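Home shop robots > Simulation and planning
Thread: arm in the spare room, sim first or just build?

wakville_jannik
Hello all, and thanks again for the patience with my April questions. I've got a corner of the spare room cleared for the arm, and before I drill a single hole I'm building the whole corner in simulation -- mat, floor, outlet, even the floor vent. My worry is the approach to the blue part. The elbow folds way up high and the forearm comes back down across the base, and I keep wondering if I've mounted the thing too close to where it has to work. I have the base plate turned diagonally on the mat, and I'm not married to that either.

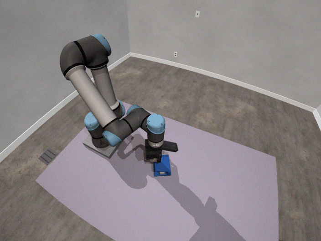 Reply 1 -- senad_g
Lovely work on the room! I'd slide the part out about 400 mm and let that elbow open up a bit. Mine was always happier with some stretch in it.

Reply 2 -- Zlatko D
I'll disagree with Senad, kindly. A folded arm is fine if the wrist has room to turn. Run 3,000 random part positions overnight and count the failures before you move anything.

Reply 3 -- senad_g
Fair enough, Zlatko, but a sim won't tell him how his floor flexes. I lost a whole evening to that at the Jarncombe shop.

Reply 4 -- wakville_jannik
I'll do both, bless you. The overnight run is set for tonight, and I'll post the numbers when I've had my coffee.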